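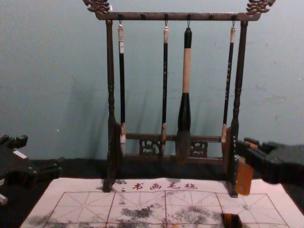
Bukport, second morning

Up before 7 and already on my second coffee. We got in late on the bus from Filgate, which takes 2 hours if the road's dry and a good deal longer if a lorry has gone off it – ours had, so we sat and ate all the biscuits. There's no train up here, the line stops at Wallin, so it's the bus or somebody's cousin.

The town is tiny! 1,176 people according to the board by the bridge, and I think I've said hello to half of them. Telma Escobar, who runs the guest house, gave us the top room with the view right down the valley (900 a night with breakfast, and what a breakfast). She says to do the Prinholm falls early, before the mist comes up, and to take the lower path back as the upper one is all mud in February.

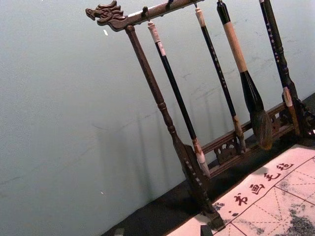

Brush rack with the dragon's head

Market after lunch. Bought a bag of oranges for 80 and a woolly hat I didn't need, then got lost behind the church and came out by the river, where some boys were playing football on the gravel. My boots are rubbing on the left heel again – must find plasters. Would like one more day here but the bus back only goes in the mornings, so it depends on whether we can face the alarm. Soup tonight, then bed.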